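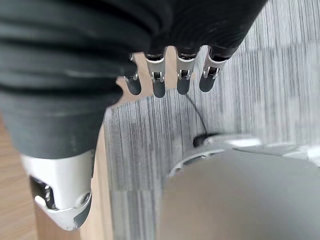

Paper purge, day 2

12/9/25. Ok so still at it. Started with 362 recipes torn out of magazines, kept since June for no reason. Most are soup. How much soup does one person need.

Rule so far: if I havent cooked it, out. Manuals, out. The Zatance blender one stays (still can't work the lid).

Navy folder is next, dreading it. Cabinet door's open at least. 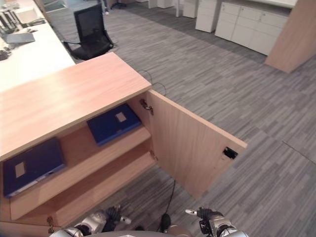 What's left

Tax stuff. Warranty cards. A Putau ferry timetable, keeping that. More tomorow, need to eat.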